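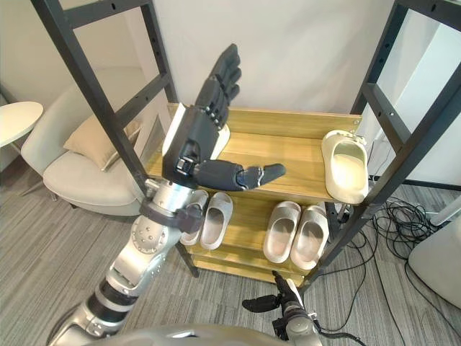 Chapter 4
The Entrance and the Shoe Rack

In this chapter you will learn:
how to choose a place for shoes near the door
how to arrange slippers and shoes on open shelves
how to keep the shelves and the floor under them clean
how to talk with a household about its habits

Words to know: tier, upright, crossbar, sole, strap, footbed, pair

4.1 Why we begin at the door

Students of housekeeping often want to begin with the kitchen, and I understand them. The kitchen is large in our minds. But in this book we have finished with the cupboards in Chapter 3, and now we go to the entrance, where every working day in a house starts and ends. If the shoes are in disorder, the person who comes home steps over them, puts the bag on the nearest chair, and the disorder walks further into the house.

In my first post, in a guest house in the town of Somolari, there were 16 rooms and one entrance. The owner had a rule that guests must change into slippers. It was a good rule, but there was nowhere to put the slippers. In the evening they lay on the floor in a heap, and in the morning everybody looked for the second one. I spent more time on finding pairs than on making beds. When we got a simple rack with open shelves, the work became much shorter.

4.2 The open rack

There are many kinds of shoe furniture: closed cabinets, benches with a lid, boxes, bags that hang on a door. For learning, I prefer the open rack. It has flat boards and a frame at each side, and you can see at once what is wrong with it. A closed cabinet can look tidy for a month while the inside is not tidy at all.

A rack of wooden boards in a metal frame is common in small homes. The frame carries the weight and the boards carry the shoes. Before you put anything on it, press lightly on each corner with your hand. If the rack moves, check the screws first and the floor second. Many racks are not badly made – they only stand on an uneven floor. A thin piece of felt under one foot is usually enough.

Place the rack so that the door opens fully and a person can bend down in front of it. Please try this with your own body. A tape measure will tell you that there are 50 centimetres of free floor, but it will not tell you that a tall man hits his head on the coat hooks.
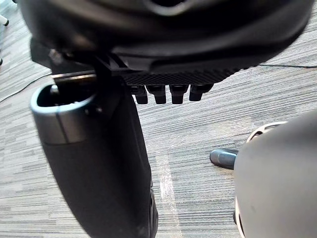

The next matter is the height of the boards. Slippers are low and need little space above them, while boots need a lot. If the boards can be moved, give the lowest place to the tallest shoes. If they cannot be moved, keep boots on a tray beside the rack and do not fold them to make them fit, as the leather remembers a fold for a long time.

4.3 Arranging slippers

Slippers are used more often than any other footwear in the house, so they should have the easiest place. In most homes this is the top tier. A grown person can reach it without bending much. For small children, use the lowest tier, even if it looks less pretty.

Follow this order when you arrange a shelf:

1. Take everything off the shelf and put it on the floor, on an old cloth.

2. Find the pairs. Look at the straps as well as the colour. Two cream slippers of different sizes are easily taken for a pair when the light is poor.

3. Wipe the board with a damp cloth, then with a dry one. Go along the grain of the wood.

4. Wipe the soles. If a strap has small charms on it, clean between them with a soft brush and do not pull at them.

5. Put each pair back side by side, with both slippers lying flat on their soles and both toes in the same direction.

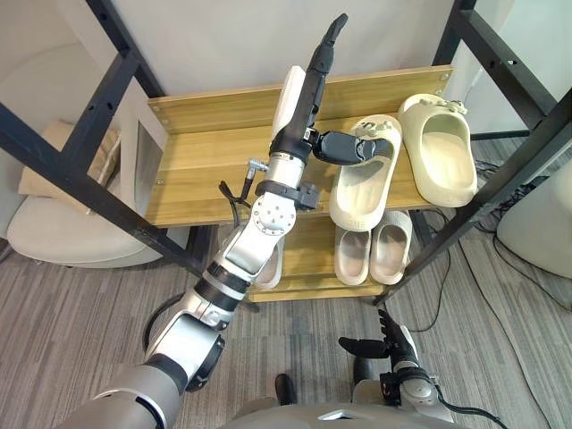 4.4 Toes in or toes out?

This is the question which my students discuss with most passion. With toes towards the wall, the heels are in front and the slipper is easy to take by the heel. With toes towards the room, the shelf looks more welcoming and you see the straps, so you recognise your own pair faster. I teach toes out for guests and toes in for family, but in your practical work you should follow the wish of the household.

Some people stand slippers upright to save space. It is possible for a short time. A slipper on its end falls easily when somebody takes the one beside it, and then it lies on its side and the next person does not correct it. I would do it only if the shelf has a back to lean against.

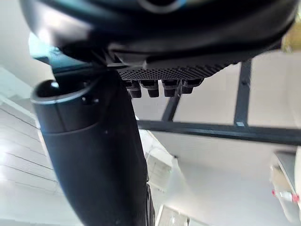 How often should an open shoe rack be cleaned?
Wipe the shelves once a week and sweep under the lowest one at the same time. In wet months, look at the lowest shelf every evening and take away sand and water before they dry on the wood.

4.5 A talk with the household

Read the following case and prepare your opinion for the class.

Sharada Varma keeps house for a family in Skutance. The rack is in good condition, but the shoes are always in front of it and never on it. She has put them back every evening since May. The family thanks her, and the next day the shoes are on the floor again.

Discuss with your neighbour which tier the family can reach while holding shopping bags, and whether there is a place to sit. Then write three sentences that Sharada could say to the family. They should be polite, and they should ask for one small change only.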